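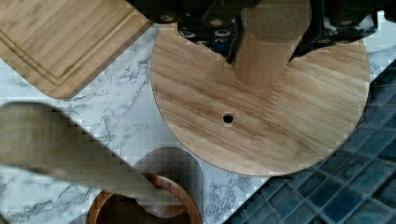
The gripper on the post of the round wooden stand, with the marble-look worktop underneath.

So, Sunday at the Gono open day in Widport! I got there at 10, queued for a bad coffee and went straight to the kitchen bench, where their Flustiris arm was tidying up wooden bits and bobs. You stand behind a yellow line and watch, and it's oddly soothing (my knees disagreed by the end).

Then it went wrong. It took hold of the post, lifted the stand a little way and simply stopped — error 2059 on the screen, arm stiff as a board, fingers still shut. The engineer pressed the red button and I assumed it would let go, but the grip stays closed when the power's cut, so things don't drop on anyone's feet. Fair enough, only it meant she had to wind the fingers open by hand with a little key, and the key was in the van.

They found a loose cable at the wrist joint in the end. The maker of the cable clips, Reddy, had apparently changed the part in August. By 11 it was running again at half speed, with the line moved back a good step, and I stayed for two more goes before the bus.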